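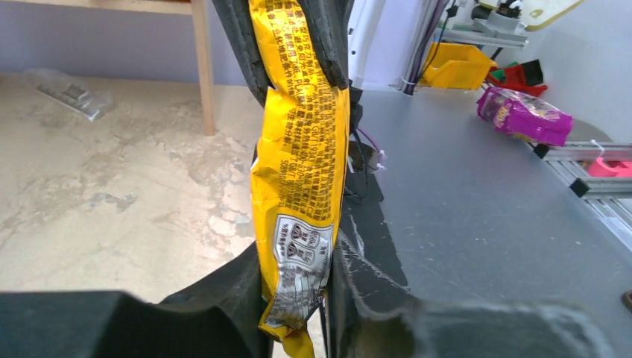
3. Puesta en marcha de la báscula y vinculación con la aplicación

Esta sección cubre la báscula de cocina Briletti y la aplicación Elleo en su versión para teléfono. La redactamos en la tienda porque la hoja que viene en la caja ocupa una cara, está traducida a medias y promete que todo queda listo «en un minuto». Con la báscula en la mano conviene reservar una tarde tranquila, o al menos un rato en que no haya nada al fuego.

Si solo quiere pesar harina, puede detenerse al final del apartado 3.2. El aparato pesa igual con la aplicación que sin ella, aunque la caja insinúe otra cosa.

3.1 Antes de empezar

Saque la báscula de la caja y retire la película protectora del plato. Retire también la lengüeta de plástico del compartimento de las pilas, situado en la base. La lengüeta se rompe con facilidad si se tira en diagonal; hágalo despacio y en línea recta.

Compruebe que tiene:
– la báscula con su plato extraíble
– dos pilas AAA
– la hoja de garantía de Pettigrew, que es el importador y a quien hay que dirigirse si algo falla
– una tarjeta con un código para tres meses de Elleo Plus

La tarjeta puede guardarla en un cajón. Para lo que se explica aquí no hace falta, y al canjearla se activa la renovación automática (véase 3.6).

PRECAUCIÓN: No mezcle pilas nuevas con usadas. Con pilas recargables la báscula enciende, pero el indicador de batería marca lo que quiere.

3.2 Colocación y primer encendido

1. Ponga la báscula sobre una superficie rígida y nivelada. Un mantel grueso, un salvamanteles de corcho o una tabla que baile bastan para falsear la lectura.

2. Coloque el plato. Debe oírse un clic. Si no lo oye, levántelo y gírelo un cuarto de vuelta.

3. Pulse la tecla de encendido sin nada encima. La pantalla mostrará todos los segmentos y después un cero.

4. Espere a que el cero deje de parpadear antes de pesar. La hoja original omite este paso y es el origen de casi todas las quejas que recibimos por «medidas raras».

5. Elija la unidad con la tecla U. La báscula sale de fábrica en onzas. Mantenga la tecla pulsada hasta ver una g; con una pulsación corta el cambio se pierde al apagar.

6. Ponga un recipiente vacío y pulse T para tarar. Si después retira el recipiente, verá un valor negativo. Es normal.

Nota: el apagado automático salta a los 2 minutos y borra la tara. Quien pese ingredientes mientras pica cebolla lo sufrirá más de una vez. No hay forma de alargarlo, por mucho que en la caja figure la expresión «apagado inteligente».

3.3 Comprobación de la medida

El fabricante habla de «precisión profesional» sin decir de qué profesión. Le recomendamos hacer su propia prueba antes de fiarse, sobre todo si va a usarla para levadura, sal de curado o cualquier cosa en la que un par de gramos importen.

1. Encienda la báscula y espere al cero fijo.

2. Tare una jarra ligera y vierta 900 mililitros de agua del grifo, medidos con una probeta o con un vaso medidor que le merezca confianza. La pantalla debería quedarse muy cerca de los 900 gramos.

3. Vacíe la jarra, séquela por fuera y repita.

4. Compare las dos lecturas. Nos interesa tanto que se parezcan entre sí como que se acerquen al valor esperado. Una báscula que se equivoca siempre igual tiene arreglo; una que da un número distinto cada vez, poco.

5. Si las lecturas se separan más de 3 gramos, cambie de superficie y vuelva a probar antes de calibrar.

No use un paquete de comida cerrado como peso de referencia. La cantidad impresa es el contenido neto, sin el envase, y además admite una tolerancia legal. Hemos visto devolver básculas perfectamente sanas por culpa de un kilo de arroz.

3.4 Calibración

Solo es necesaria si la prueba anterior ha salido mal. Calibrar con un peso inexacto deja la báscula peor de lo que estaba, y el menú no avisa.

1. Apague la báscula y retire el plato y cualquier objeto.

2. Mantenga pulsadas T y U a la vez y encienda. Aparecerá CAL.

3. Vuelva a poner el plato y pulse T.

4. Cuando la pantalla pida la pesa, colóquela en el centro. Debe ser una pesa de calibración, del valor que muestre la pantalla.

5. No toque la mesa hasta que aparezca PASS. Si aparece FAIL, retire la pesa y empiece por el paso 1.

PRECAUCIÓN: Si interrumpe el proceso a medias, la báscula conserva el último valor guardado, o eso dice el fabricante. En la unidad de muestra de la tienda lo hizo una vez sí y otra no. Repita la prueba de 3.3 en cualquier caso.

3.5 Vinculación con Elleo

Este apartado es opcional. Sirve para que el peso aparezca en el teléfono y se guarde en un diario de comidas. Si no lleva ningún diario ni piensa llevarlo, no le vemos la utilidad.

1. Instale Elleo desde la tienda de aplicaciones de su teléfono.

2. Cree una cuenta. La aplicación pide edad, estatura, peso corporal y objetivo. Solo el correo es obligatorio; el botón «Omitir» existe, en gris claro, en la parte baja de cada pantalla.

3. Active el Bluetooth. Acepte el permiso de dispositivos cercanos. El de ubicación se puede denegar en teléfonos recientes; los antiguos lo exigen para buscar aparatos por Bluetooth, y ahí no queda más remedio.

4. Encienda la báscula y déjela junto al teléfono.

5. En Elleo, abra Ajustes, Dispositivos, Añadir. No vincule la báscula desde el menú Bluetooth del teléfono: quedará registrada allí y Elleo dejará de encontrarla.

6. Elija el modelo de la lista. Si aparece dos veces, pruebe con el segundo.

7. Ponga algo en el plato y confirme que el número del teléfono coincide con el de la pantalla. Suele tardar un instante en igualarse. Si la diferencia persiste, haga caso a la báscula.

Nota: si la búsqueda no da resultado, apague la báscula, cierre Elleo del todo y repita desde el paso 4. Reinstalar la aplicación es lo que aconseja el servicio de ayuda automático. A nosotros no nos ha servido nunca y se pierde el diario si no había copia.

3.6 Datos nutricionales: qué creer y qué no

Elleo multiplica el peso que recibe por los valores de una base de datos llamada Mellness. El peso es fiable si ha seguido los apartados anteriores. La base de datos es otro asunto, porque admite fichas enviadas por los usuarios y no siempre distingue las revisadas de las que no lo están.

Para reducir los errores:

1. Busque siempre la ficha con la marca de verificación. En la versión actual es un punto verde diminuto, fácil de pasar por alto.

2. Compare la ficha con la etiqueta de su producto. Fíjese en si los valores son por cada 100 gramos o por ración. Buena parte de las fichas absurdas salen de confundir una cosa con la otra.

3. En productos importados, compruebe también el idioma y el mercado de la ficha. Una misma marca puede cambiar la receta de un país a otro, y el lector de códigos de barras de Elleo se queda con el primer resultado.

4. No se fíe del reconocimiento de etiquetas por foto si el envase es brillante, está arrugado o tiene letra muy pequeña. Copie las cifras a mano. Si la etiqueta está en un idioma que no lee, busque la pegatina del importador o deje la ficha sin rellenar.

5. Decida si pesa en crudo o cocinado y manténgalo. La pasta hervida con la ficha de pasta seca da cifras disparatadas.

Al terminar la semana, la aplicación enseña una «puntuación de bienestar». Hemos buscado la fórmula en la documentación y no consta. Puede ocultarla en Ajustes, Pantalla de inicio.

Respecto a Elleo Plus: el código de la tarjeta pide un medio de pago antes de activar la prueba. Si lo canjea, cancele desde la tienda de aplicaciones de su teléfono. Borrar la cuenta de Elleo no cancela el cobro.

PRECAUCIÓN: Ni la báscula ni la aplicación son productos sanitarios. Si calcula raciones por diabetes, enfermedad renal o una alergia, use las pautas de su centro de salud.

3.7 Códigos en pantalla

Lo: pilas gastadas. Cámbielas las dos.

Err: sobrepeso. Retire la carga enseguida; dejarla puesta puede dañar el sensor.

Unst: la báscula no encuentra un valor estable. Revise la superficie, las corrientes de aire y la campana extractora.

E26: no figura en la hoja del fabricante. Según Pettigrew indica humedad en el compartimento de las pilas. Sáquelas, deje la tapa abierta toda la noche y pruebe por la mañana. Si el código vuelve, tramite la garantía y adjunte una foto de la pantalla, porque sin ella suelen pedirla igualmente y se pierde una semana en correos.

La limpieza del plato y de la base se trata en la sección 4.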